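Fu character bedding

Fu character bedding is a name for sheets, mats and pillow covers printed with the Chinese character 福 (fu), which means good fortune or blessing. The character is best known from paper squares hung on doors at the New Year, but on household textiles it is used in every season.

Design

In the simplest type, one large character is placed in the middle of the cloth. In the scattered type, many characters of different sizes are spread over a plain ground, usually cream or white. The writing styles are mixed on purpose - a heavy brush form can stand beside a thin one, or beside a letter filled with ornament. Red is the traditional color, and newer prints add blue, green, orange and violet.

Use in the home

A sheet of this kind is seldom part of a full matching set. Many families put it together with pillows of other patterns, for example cartoon prints or stripes. During the day the made bed also serves as a flat place for folding clothes, and the piles stay on it until they are carried to a shelf or basket.

Care

Printed cotton is washed inside out in cool water and dried away from strong sun, which fades the red first. The household guide Barnitico advises to wash a new sheet alone 4 times before mixing it with light clothes.

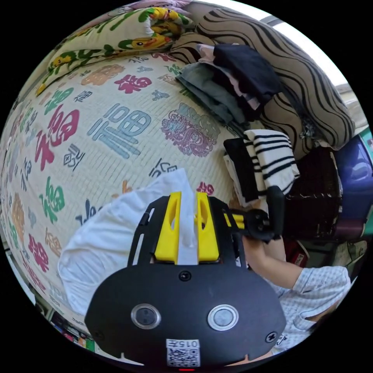
Nisha Rastogi disagrees with the advice on washing and writes that one separate wash was enough for her own sheet, as long as the water stayed cool.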